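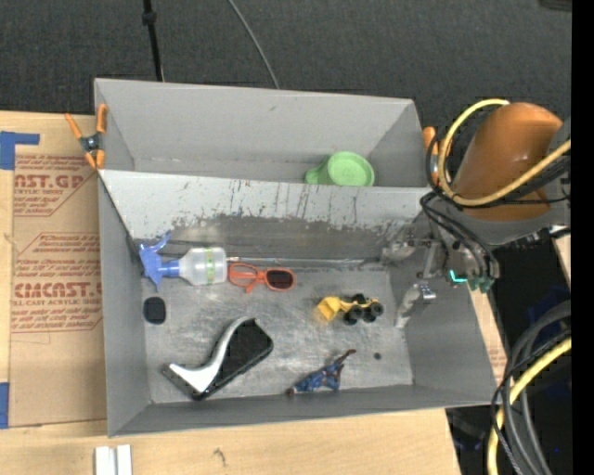 Häufige Fragen zu Ankauf und Kommission

Welche Uhren nehmen Sie an?
Mechanische Armbanduhren ab einem Schätzwert von 40 Euro, auch ohne Box und Papiere. Quarzuhren nur von Serrano und Ristholm. Taschenuhren und Wanduhren kaufen wir nicht an.

Meine Uhr läuft nicht mehr. Lohnt sich das Einsenden?
Oft ja. Bitte vorher nicht öffnen lassen. Bei der Tritent mit altem Handaufzug ist meist nur die Feder gebrochen, dafür ziehen wir die Reparatur vom Ankaufspreis ab.

Wie lange dauert die Bewertung?
In der Regel 4 Werktage ab Eingang. Im Dezember kann es länger dauern.

Wie hoch ist die Provision bei Kommissionsverkauf?
15 Prozent vom Verkaufspreis. Ab 4000 Euro nach Absprache mit Frau Figueroa.

Muss ich das Armband mitschicken?
Originalbänder bitte ja, auch wenn sie getragen sind. Fremde Lederbänder können Sie behalten.

Wie ist der Versand versichert?
Sie bekommen von uns einen versicherten Versandschein per E-Mail. Pakete ohne diesen Schein reisen auf Ihr Risiko.

Was passiert, wenn ich das Angebot ablehne?
Die Uhr geht kostenlos an Sie zurück.

Kann ich persönlich vorbeikommen?
Ja, nach Terminvereinbarung bei Damián Jaramillo, werktags bis 17 Uhr. Ausweis bitte mitbringen.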